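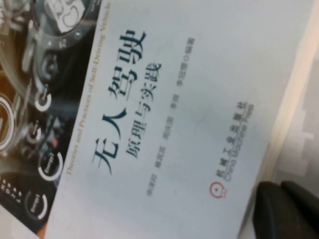

Cover, 无人驾驶 (subtitle 原理与实践), title panel and dashboard photo.

Sunday, June. Sample room, windows open, iron on.

Stripe trial, continued from the last entry, which ended with the word "tomorrow" and was a lie. Goal is the same: a camp shirt in the Wakard seersucker with the stripes meeting at the center front, the pocket, and, if the gods are kind, the collar. Vertical on the body, horizontal on the yoke. Everyone who has walked past the form says the yoke should be on the bias. Everyone who has walked past the form is welcome to cut it.

Fabric first. The Wakard came in puckered as promised, blue and off-white. I prewashed a two-yard cut, dried it warm, and lost more length than width. Pulled it flat, measured, let it relax, measured again, got two different answers. Seersucker has opinions about being measured. Going with the relaxed number from here on, and please would the rest of you do the same, so we stop having the conversation about whose ruler is wrong.

The Spanos stripe (the flat one, navy on cream) behaved perfectly and looks like a deck chair. Putting it aside for the tote linings.

Cutting. Single layer, every piece, no folding. I know it takes twice as long. Folded layers drifted by a full stripe between the top of the placket and the hem on the first shirt, and I only found out once the buttonholes were in. Left front cut face up, then flipped and laid on the cloth face down, matched stripe on stripe, to cut the right front. Chalk, not the purple pen. The purple pen is supposed to vanish by itself and in this heat it vanishes before I reach the scissors.

Pocket: cut it big, press the hem, lay it on the front, slide until it disappears, then press the side folds where the stripes say. This worked so well that I lost the pocket and spent a while looking for it on the floor.

Notes on the machine settings. Walking foot on for everything with a match in it. Without it the top layer creeps and the stripes step down like a bad staircase. Stitch length a touch longer than I use on poplin. Basted the center front by hand, which I resent and will be doing again. Fine pins inside the seam allowance only; the big glass-headed ones leave holes that show in the off-white stripe.

Collar attempt one: under collar matched, upper collar a mirror image of nothing. Attempt two: better, but I had put the interfacing on the wrong piece. Attempt three is on the form now and from across the room it is a collar. The Hetidar fusible is the culprit for some of this. It's a nice weight, but fused straight onto seersucker it flattens the pucker and you get one smooth collar on a crinkled shirt, like somebody who ironed for the interview and then stopped at the neck. Tried a sew-in organza on a scrap. Much nicer. Keeps the crinkle and still stands up. Switching for the next one.

Steam: hover, don't press. I wrote that on the tape above the ironing board last month and then pressed the left front flat this afternoon while reading it. Misted it, scrunched it, hung it. Most of the pucker has come back. The part that hasn't is under the arm, where it can think about what I've done.

Fit on the form. Shoulder good. Body boxy, which is the idea, but the side vents need to open higher or it pulls over the hip and the stripes bow outward. That is the one thing vertical stripes are hired to prevent. Marked the new vent top with a thread tack on both sides. Sleeve hem is deep enough to turn up once and look deliberate. The second turn looks like plumbing.

Tried it over the wide linen pants and over the denim skirt. The skirt wins by a mile. With the pants it was a lot of shirt on top of a lot of pants, and the form seemed to be on its way to buy a boat. Tucked in at the front only, it improved. Also tried the printed scarf with it, the small floral, mostly as a joke, and it was the best thing all day. Scale does the work there: stripe medium, flower tiny, one blue shared between them. Note that for the styling board before somebody reaches for the tan belt again.

Buttons. Sesus sent the sample card and we have a bag of 500 in the plain corozo from the spring order, so the responsible choice is obvious. The shell ones on the card are prettier. Sewed 5 of the corozo down the front at even spacing and had the top one land exactly where nobody wants a shirt to open. Moved it up by a thumb's width and respaced the rest to match. The shell ones are still on my table and I am not looking at them.

Seam finish: flat felled at the sides, and I regret it. Too many layers of pucker, and the fell wandered. French seams next time, narrow, trimmed hard before the second pass. Armhole bound with a strip of the plain cotton, no complaints at all.

Thread: off-white on top for the topstitching disappears on the light stripe and shouts on the blue. Pale blue does the reverse. A gray from the odds drawer does neither and is now the official thread of this project. The label has fallen off the spool, naturally, so I've taped a length of it to the inside cover of this book. Do not sew with the piece in the book.

To do before the next version:
Raise vent tops on the paper pattern, both sides, and walk the seam.
Recut upper collar with the stripe running the same way as the yoke.
Organza in place of the Hetidar, collar and front facings.
Respace buttonholes on the template.
Ask Wakard whether the next bolt comes from the same lot. The blue on the swatch is greener than the blue on the shirt, in daylight anyway. Under the tubes they're identical, and so is everything else.
Bias yoke, one, on scrap, so that I can be asked about it and have something to point at.

Iron off at half past six. Went back up to check. It was off.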